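[Perach-users] Re: Planner stops short on the sofa scene
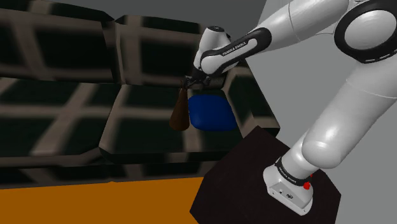
Sofa scene in simulation, arm at the seat cushions.

From: Ailsa Halliday
To: Perach users list
Date: Jan 5, 2026

Dear Struan,

Thank you for your report. The maintainers have reviewed the log you attached and were able to reproduce the fault on the Osusitz server with release 13 of the planner.

Struan Munro wrote:
> We are running the sofa scene with the Franka arm. The goal is to
> grasp the brown cone-shaped object by its neck, with the blue
> cushion left where it is. In 666 of 1000 trials the planner
> returns "start state in collision" before any motion is attempted.
> Lowering the padding on the gripper makes no difference. Is this
> a problem with our scene file or with the collision checker?

The fault lies in the collision checker. When a scene is loaded, Perach replaces each soft furnishing with a single convex hull. For a sofa, that hull fills the open space between the backrest and the armrest. Any start pose with the gripper low over the seat is therefore reported as a collision, although the rendered meshes do not touch. Padding on the gripper has no bearing on this result.

Until a corrected release is available, users are asked to set "hull_mode" to "parts" in the scene file and to reload the scene. The sofa will then be checked as separate cushions, armrests and base. Planning time will increase. The blue cushion should remain a separate object, as its left edge lies very close to the cone and a merged shape would block the approach from that side.

Two further points should be noted:

1. Scene files exported from Lema before August do not carry part names and must be exported again.
2. The Lahtinen grasp module keeps its own copy of the collision model. It must be restarted after any change to the scene.

Please send the new log to the list once the trials have been repeated, with the random seed included.

Regards,
Ailsa Halliday
Perach maintainers

This site uses cookies to remember your archive settings. Accept | Decline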